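Leave the Cables on the Outside

July 25, 2023
By a member of the Brimska shared workshop

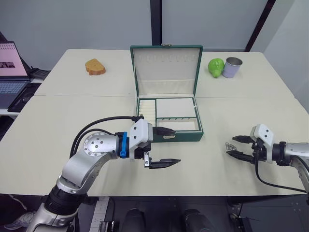 The two arms at the big table, with the green jewelry box open between them.

I have been building a pair of robot arms in a shared workshop for most of two years, and the comment I get more than any other is about the cables. People look at the loops running over the back of the left gripper and down the side of the arm and ask when I am going to tidy them up. My answer is that I am not going to. I think hiding the wiring is one of the worst habits in home robotics, and I would like to make the case for leaving it where you can get at it.

My first version had everything routed inside. I had seen the clean arms in the Torvik catalog and wanted mine to look like that. I spent 33 evenings on that version, and a large part of the time went into feeding wires through joints with a piece of fishing line. It looked very good on the bench. Then a wire broke somewhere in the elbow and I had to take the whole arm down to the shoulder to find out which one. The repair was one solder joint. Getting to it took four evenings, and by the end I had stripped two screws and lost a washer that I am still convinced is inside the base.

I rebuilt it with the cables outside. When a wire fails now I can see it, and I can swap it without touching a single joint. The loop has to be long enough for the wrist to turn all the way in both directions, and a long loop looks sloppy. A short loop looks neat and pulls out of its connector the first time the wrist goes past where you planned. I will take sloppy.

The same argument applies to the strap on the left wrist. It is blue and it does not match anything. I have been told it makes the arm look unfinished. I had a printed bracket planned for that spot, and I drew it up more than once, but every time I changed the gripper the bracket would have been wrong. A strap fits whatever is under it. There may be a bracket some day, when I have stopped changing things. I don't expect that to be soon.

I want to be fair to the other side. There are good reasons to run wiring inside. If the arm works near people who might catch a sleeve on it, loose cable is a real problem. If it works around dust or chips, you want everything covered. If you are selling it, customers expect it to look closed. The Drirkeo kit, which a couple of people at our workshop have built, keeps its wiring inside and comes with a decent set of pre-cut harnesses, and when one fails you order another one. That is a reasonable way to do it if you never plan to change the length of anything. Most of us change the length of something every month.

What bothers me is that beginners copy the look of a finished product before they have a design that works. I see build logs where the first ten entries are about covers. The covers get sanded and painted. Then the motor turns out to be too weak, and the builder is so attached to the shell that they pick the next motor by what fits in it. That is backwards. The shell should be the last thing you make, if you make one.

I feel the same way about the things people pick for their arms to handle. The usual choice is a block. A block is fine for a first day, and then it stops telling you anything, since two parallel fingers can hold a block even when they are badly aligned. I moved to household things and toys early on. I keep a toy pear, a slice of toy bread and a metal cup on the table, and they are all awkward in their own way. The pear has no flat side to grab. The slice of bread lies flat, so the fingers have to come in low. A cup can be taken by the rim or around the body, and those are two separate problems.

The jewelry box is the hardest thing I own. It has a lid, a small latch on the front, and compartments inside with rows of padded rolls for rings. Opening it is really a job for two arms, one to steady the base and one to lift. The latch is small enough that a finger a few millimeters off will miss it completely. I learned more about the slack in my joints from that latch than from any measurement I made with a dial gauge. If your arm can't do something like this, a nicer housing is not going to help it.

One practical note on tables. Ours is two tops pushed together, and there is a seam across it. I was asked why I don't buy a single large top. Partly it is the price, and partly I have come to like having the seam as a reference when I set things out. Skavico sells a one-piece top in the size I would need, and it won't fit through our door anyway.

None of this means being careless. Exposed wiring needs more attention than hidden wiring. I check every loop before I power up. I run each joint to both ends of its travel slowly and watch what the cable does. I label both ends of everything — I didn't at first, and I paid for it. I replace any length that has gone stiff. The whole check takes me 28 minutes if I don't get distracted, and I have never regretted doing it.

So if you are at the start of a build and you have a nice drawing with channels for all the wires, my advice is to leave the channels for later. Tie the cables to the outside with whatever you have. Use the arm until you have broken it a few times. You will then know where the wires want to go, and it probably won't be where you drew them.

Share (28) Comments (4)

gantrydad
Agree on the covers. I painted mine before I had a working shoulder. They are in a box under the bench now.

m_solder
I don't agree about internal routing. With proper high-flex cable and enough bend radius it lasts for years. Your elbow wire broke because of the wire, I'd bet.

oldlathe52
What gauge are you running to the grippers? I keep getting voltage drop on the far end.

pinion
Labeling both ends should be the first line of every build guide.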